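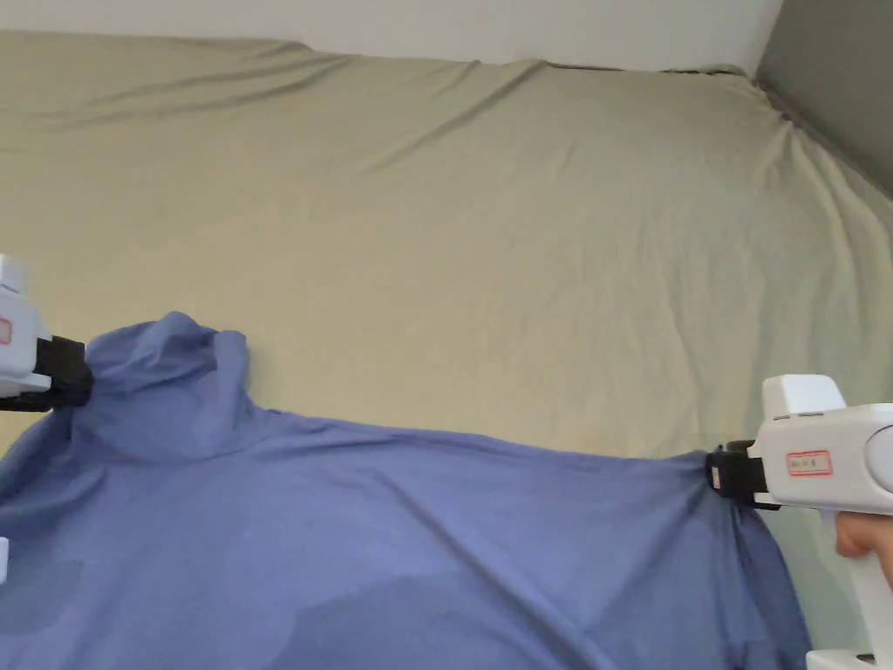 Fuststead, June

Water butts, greywater and getting through a dry spell – tips

Hosepipe notices are up again so I've pulled together everything from the old page plus what people sent in over the spring. Quick one, written between jobs. Skip to what you need.

Before it gets properly dry

Check the taps on your butts now. Not in August. A drip you can live with in March will empty a barrel by the time you want it. Unscrew, new washer, bit of PTFE tape round the thread, hand tight then a quarter turn. Don't go mad with the spanner, plastic threads strip and then you've bought a new butt.

Lids on. Always. Small children, birds, mosquitoes. If the lid has blown off and gone over the fence, a square of old board with a brick on top does fine. Net curtain under it for the midges.

Stand needs to be level and higher than your watering can. Sounds obvious. I had mine too low for two summers and filled the can with a jug. Two courses of blocks is enough for most cans, paving slab across the top. Full butts are very heavy – firm the ground first or it'll lean, and once it's leaning you can't push it back without draining it.

Leaf filter in the downpipe. The pull-out sort is easier to clean than the sort you have to take apart. Rinse it after every big blow. Uthai Sriwong uses the foot of an old pair of tights pulled over the end of the pipe with a jubilee clip and says it beats the bought one. Change it when it goes green.

Joining butts together

Link them near the bottom if you want both to empty from one tap. Link near the top if the second is only for overflow. People get this wrong all the time and then write in asking why the second barrel is always full and the first one's dry.

Same height for both or it doesn't work.

Overflow from the last one wants to go somewhere useful. Gravel trench, boggy bed, back in the drain if you must. Not against the house wall.

For anyone with space, Apinya Thepsuriya at Lutville has put in a 3000 litre tank behind the garage, fed off the back roof. She wanted the 2000 but the bigger one was on offer. Her tips: measure the side gate first, get it in place before you build anything near it, and fit the level gauge on day one becuase you will never climb up and look.

Smelly water

Usually leaves rotting at the bottom. Drain it on a cool evening onto the shrubs, tip it over, scrub with a stiff brush and plain water, rinse, refill. Once a year, late autumn is best when you've got rain coming to fill it again.

Dark barrels go less green than pale ones. If yours is pale, shade it. Old sacking, a climber, a bit of fence panel.

Don't put butt water on seedlings, they damp off. Tap water for those till they've got proper leaves. And don't spray it on salad or anything you eat raw. Roots only.

Bath and washing up water

Fine for flowers, shrubs, lawns. Let it cool. Use it the same day, it goes off overnight and you'll know about it.

No bleach, no dishwasher water, no softener salt. Greasy washing up water goes down the sink as normal – fat attracts rats. Rinse bowl water (veg, rice, lentils) is the best of the lot, tip it straight on the pots. Rice water especially, Young-sook Hwang has been putting it on her chillis for years.

Siphoning a bath: length of hose, fill it from the tap first, thumb over both ends, one end in the bath, other out of the window and down lower than the bath. Let go outside end last. Two people is easier. Ours goes 6 metres to the first bed and runs nicely so long as there's no kink at the sill. Bit of foam pipe lagging over the window frame stops it pinching.

Keep that hose for that job. Mark it with tape.

Watering less

Evening or very early. One good soak beats a sprinkle every night, sprinkling just brings the roots up to the top where they cook.

Sink a plant pot beside each tomato or courgette and pour into that. Goes down where it's wanted. Same with a cut off squash bottle, cap off, neck down.

Mulch while the soil's damp. Grass clippings in thin layers, compost, bark, old straw. Mulch on dry soil just keeps it dry.

Group the pots together in the shade when you go away. Saucers under them. Hanging baskets down off their hooks and stood in a washing up bowl.

Leave the lawn alone. It goes brown, it comes back. Set the mower higher and leave the clippings on.

Indoors

Jug by the kitchen tap for the cold run before it comes hot. You'd be surprised how much goes down the plug. Kettle, dog, houseplants.

Dripping tap: turn off under the sink, put the plug in before you undo anything so the screw doesn't vanish, take the old washer to the shop with you. Don't guess the size.

Loo running on quietly? Few drops of food colouring in the cistern, leave it a while, don't flush. If colour shows up in the pan the valve's letting by. Often just limescale on the seal, wipe it and try agian before you buy a new one.

Still wanted

Anyone got a good way of fitting a diverter to a square cast iron downpipe? Sombat Luangrath has asked and I've only ever done round plastic. Also a cheap way to stop a butt freezing, mine split at the seam in the cold. I leave the tap open over winter now and just go without.

More on compost when I get a minute, Saturday probably.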